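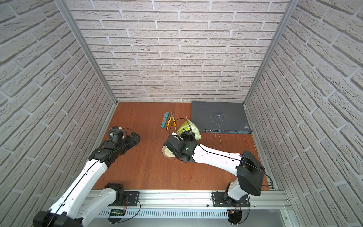 Faken is a training method for two-arm table robots, or really a method plus the code to run it, and I've been living with it for six weeks now. The pitch is simple enough. You record demonstrations like you always would, train a first policy, and then let Faken tell you which moments in your recordings are worth doing over. You redo only those moments, retrain, and repeat until you're happy or out of patience. I came to it from Ene, which I'd used for most of last year and which pretty much wants you to keep piling on full demonstrations forever. My task is clearing a wooden table, and I don't go easy on it: pliers, a utility knife, a network switch, and the thing that has eaten most of my evenings, a crumpled plastic bag shoved up against the switch. There's a round woven basket on the table too, and everything except the switch is supposed to end up in it.

Setup first, because I always want to know and reviews always skip it. The install took an afternoon. The calibration script is nice! It walks you through both arms, it complains in full sentences when something is off, and it let me redo just the left arm after I botched it (Ene would have made me start over). The config files are less nice. There are a lot of them, they inherit from each other, and at one point I had the camera rate set in two places that disagreed, which Faken accepted without a peep and then trained on for a whole night.

I started with 973 demonstrations left over from my Ene days. I'd been dreading the conversion but there's a script for that and it ran clean apart from a handful of old files with missing gripper readings. If you keep your labels in Guten they come across too, including the segment names, so "reach," "pinch" and "drop" all showed up where I expected them.

Now the method itself. After the first round of training, Faken runs the policy over your recordings and looks for places where it's unsure what to do next. It groups these into clips and hands you a ranked list. I expected the top of my list to be the pliers, since the handles are splayed and there's a cable near them that makes for some awkward approaches. Nope. Almost the whole first page was the right gripper closing on the edge of the bag. Looking back through the clips I could see why. I grab that bag a different way every time! Sometimes from the top, sometimes at a corner, sometimes I sort of rake it away from the switch first and then pinch. The policy had learned a mushy average of all of that and would close its fingers on air.

So I re-recorded those bits. Each one is only a few seconds long, you put the bag back roughly how the clip shows it, drive the arm to the starting pose it gives you, and go. I got through a round before lunch most days. I also made myself pick one way of grabbing and stick to it, and I should be upfront that this probably helped a good deal all by itself. I can't tell you how much of my result is Faken and how much is me finally being consistent. I wish I'd run that comparison, and I may still do it if the arms are free in February.

The result, for what it's worth: my Ene policy got the bag into the basket 59 percent of the time. After 3 rounds of Faken I'm seeing it fail so rarely that I've had to start making the bag nastier, squashing it flatter and tucking it tighter against the switch. The pliers went from good to slightly better. The knife didn't move at all. It's thin and it lies low, my grippers have always been clumsy with it, and no amount of clever clip picking fixes fingers that can't get under a thing. I keep meaning to try softer tips.

A few gripes. The ranked list has no memory, so clips you've already redone pop back up in the next round with new numbers and you have to squint to work out if you've seen them. It's also very much a one-arm-at-a-time view of the world. When the two arms have to work together (one holding the switch steady while the other pulls the bag out, say) it flags each arm separately, and you end up re-recording half of a handoff, and then the other half, and they don't quite match. I gave up and re-recorded those as whole demonstrations. And the walls! I have pale brick-print panels on three sides of my workspace, and when I took the back one down to test whether the policy cared, it cared a lot. Ene's did too, so I'm not docking points, but the Faken docs do hint that their augmentation covers backgrounds and on my bench it just didn't.

Support is decent. Arkstead, who maintain it, answered my question about the duplicate camera rate the same day and there's now a warning for it. They were a little vague when I asked about the two-arm business. "Planned," they said.

Would I go back to Ene? For a brand new task, with no recordings at all, maybe yes. It's simpler, and Faken has nothing to rank until you've trained something that half works, so you need that pile of demonstrations from somewhere. For anything I already have data on, I'm staying put. The time saved is real, my wrists hurt less, and seeing my own sloppy habits sorted from worst to least bad did more for my teleoperation than any guide I've read.

One tip if you try it: turn off the automatic merge of neighboring clips. It's on by default, and it glued two of my bag grabs into one long clip that began in the middle of one and ended in the middle of the other. The setting is in the second config file, under "review," near the bottom.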